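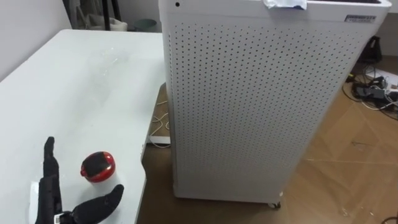
A small object with a glossy red domed cap and a short white base, standing on a white tabletop.

Why Shiny Things Shine

Light travels in straight lines until it meets something. When it meets a surface, part of it bounces off. This bouncing is called reflection. Your eyes collect the reflected light, and your brain uses it to work out the colour, shape and texture of whatever is in front of you.

Smooth surfaces and rough surfaces

A smooth surface reflects light in an orderly way. Rays that arrive side by side leave side by side. Scientists call this specular reflection, from an old Latin word for mirror. Glass, still water and polished metal all do it.

A rough surface has tiny hills and valleys. Rays that arrive side by side hit slopes facing different ways, and they leave in many directions. The name for this is diffuse reflection. Paper, brick and chalk are good examples. The hills can be much too small to see or to feel with a fingertip.

Gloss paint dries to a smooth outer layer. Matte paint dries to a slightly bumpy one. Two tins of paint can be the same colour and still look different on a wall for this reason.

The bright spot

Look at a cherry, a billiard ball or a glazed bowl near a window. There is usually a small pale patch on it. This patch is called a highlight. It is a reflection of the window, squeezed small by the curve of the surface.

A curved surface faces many directions at once. Only one small part of it is tilted at the correct angle to send light from the window into your eye. If you move your head, a different part has the correct tilt, and the highlight moves too.

The highlight on a red cherry is white or the colour of the lamp. The light in it has bounced off the clear outer skin without entering the coloured layer underneath. The rest of the light goes a little deeper. There the red colouring absorbs most of the blue and green light and sends back the red. Metals behave differently. The highlight on a copper pot is copper coloured.

Measuring shine

People who make paint and tiles need to know how shiny their products are. They use an instrument called a gloss meter, which sends a beam of light at a surface and measures how much comes back at the matching angle. The answer is given in gloss units.

The Brostgate tile works tests a sample from every batch. A reading of 80 gloss units passes for its bathroom range. In February the works tested 221 tiles. Tiles with low readings are sorted into a separate bin and sold for use in sheds and laundries.

Try it yourself

You will need a torch, a sheet of aluminium foil and a dim room.

Lay the foil flat on a table, shiny side up. Shine the torch on it at a slant and look for the patch of light on the wall behind. Do not look straight into the torch or its reflection.

Crumple the foil gently, then open it out again. Shine the torch from the same position. The single patch breaks into many small ones scattered over the wall and ceiling. The metal is the same, but its surface now faces in many directions.

Words to know

Absorb: to take in light and not send it back.
Diffuse: spread out in many directions.
Gloss: how shiny a surface is.
Highlight: a bright spot on a shiny surface.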